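Food Storage at Home

October
By Barbara Pawlak

Print this article | E-mail this article

Food storage is the keeping of food in such a way that it stays safe and good to eat for later use. It is one of the oldest household tasks. Early methods were drying, salting and smoking, and the food was kept in clay jars, in pits or in cool cellars. A household book from the town of Fevel, in which 900 entries survive, lists mostly grain, peas and salted fish.

Containers with a lid made a big change in the kitchen. A lid keeps out insects and dust, and it slows the loss of moisture.

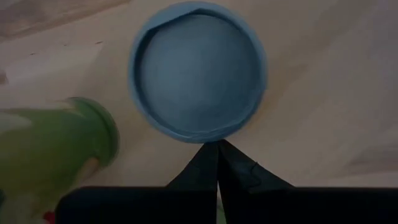 It does not stop spoiling by itself — for this, the food must also be dry, cold, acid or heated. Flour and rice keep well in a closed container in a dark cupboard. Cooked food should go in the refrigerator within two hours.

Canning was developed in the early 19th century. The food is sealed in a container and then heated, so that the organisms which cause spoiling are destroyed. Unopened cans should stand in a dry place, away from the stove. Older cans are placed in front and used first. A can that is swollen or leaking should be thrown away without tasting.

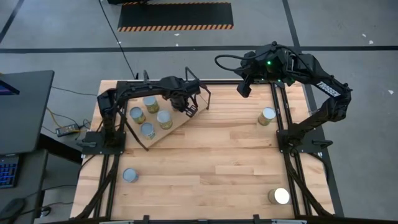

Four cans with yellow-green labels, standing on a wooden board.

After opening, the rest of the food is best moved to a clean container with a lid. Acid foods, such as tomatoes, can take a metal taste if they stay in the open can. Opened fruit keeps longer than opened meat or fish, but all of them need the refrigerator.

See also: Drying; Pickling; Root cellar

Last updated: October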